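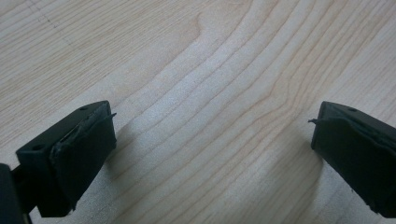
*Pale wood, with the wavy part of the grain near the middle.*

# Corkness room: tables and soft things

March 7, 2022

I have kept a small page for every room where I have worked, and this one is for the room at Corkness. It has only two photographs, but I wanted to write down some details about the furniture and the textiles before I forget them. I am Jailson Nogueira. I look after the tables, and Kheri Kimaro looks after everything which is made of cloth or yarn.

## The wood

When I was a boy, my uncle taught me to look at a board first from far and then from near. From far, a light table is only a light table. From near there are bands, some thin and tan, some wide and almost white, and in one area they come together and bend like water going around a stone. I like this area very much. If I had to sit at a table for a whole afternoon, I would choose the chair in front of it.

The tables came from Surow in December, and the whole order cost 2288 dollars with delivery. Kheri thought it was too much. I thought the same, but I did not tell her until the invoice was paid. The first tables we were offered were dark brown, and they were cheaper by 790 dollars. We put one of them in the room for two days. Every small thread disappeared on it, and in the evening the room felt like a restaurant which is closed. So we sent it back and waited for the pale ones.

A few notes for any person who has a light tabletop at home or at work:

- Wipe along the grain with a cloth that is only a little damp. Then wipe again with a dry cloth.
- Pencil comes off with a soft white eraser. Do not press, only go over it many times.
- Ballpoint ink is more difficult. I have one blue line on another table which has been with us since the first week, and I think it will stay.
- Coffee must live on the windowsill. We have a shelf there, and six hooks for the cups.

Somebody asked me if I put oil. No, I do not. The surface has its own finish from the factory and I prefer to leave it alone. At home I have an old kitchen table of solid wood, and that one gets oil two times in the year, but it is a different animal.

## The stripes

Kheri has a box with a lid where she keeps the striped things. There are hats, socks, one very long scarf, and small pieces that were started for a baby blanket and never joined together. She prefers strong colours beside each other, and she says that grey wool is for people who are afraid of their neighbours. I own two grey sweaters, so I did not answer.

Pink, green and blue together would never be my idea. On paper it sounds like a birthday cake. But against pale wood these colours become calm, and the curved stripes look especially nice where the cloth makes a fold over the green part. 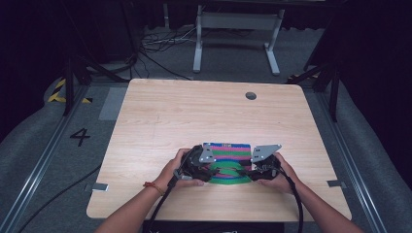

Folding is the part of the work that I have learned from her. Before, I folded everything in half and then in half again until it became a brick. Kheri lays the piece flat, makes it straight with the side of her hand, and looks for where it wants to bend. A thing with a round shape should keep some of this shape inside the fold, otherwise it gets a hard line that stays until the next wash. She is very strict with hats. A hat must never be pressed under books, even if it is a cheap hat from the market.

For washing we use cold water and a small spoon of soap, with the pinks in a separate basin the first time. One red scarf taught us this lesson. The yarn for her own pieces she buys in balls of 100 grams from D'Amico, a narrow shop with a step at the door that I always forget. The owner writes the dye number on a paper bag by hand, and Kheri keeps all the bags flat in a drawer.

## The room

The floor is grey carpet, which I did not choose. It is quiet under the feet and it is kind to things that fall, but it collects short threads of every colour, and the vacuum cleaner we have is a tired Nokov with a hose repaired by me. I go first in the direction of the door and then across. The corners I do on my knees with a brush.

Each working place has its number on the floor. Visitors like this, because we can tell them "please go to four" and they find it alone. I also like it. When a table moves a little during cleaning, and they always move a little, the number tells me where it was living.

The round hole in the tabletop is for cables, but it also eats pencils, and once a thimble. Please look under the table before you say that something is lost.

If you visit the room and you see a striped thing on a table, you may touch it, with clean hands. When you have finished, fold it in the way Kheri does and put it in the box with the lid. I will add a photograph of the blanket when its pieces are joined, but for this I have to wait for more of the green.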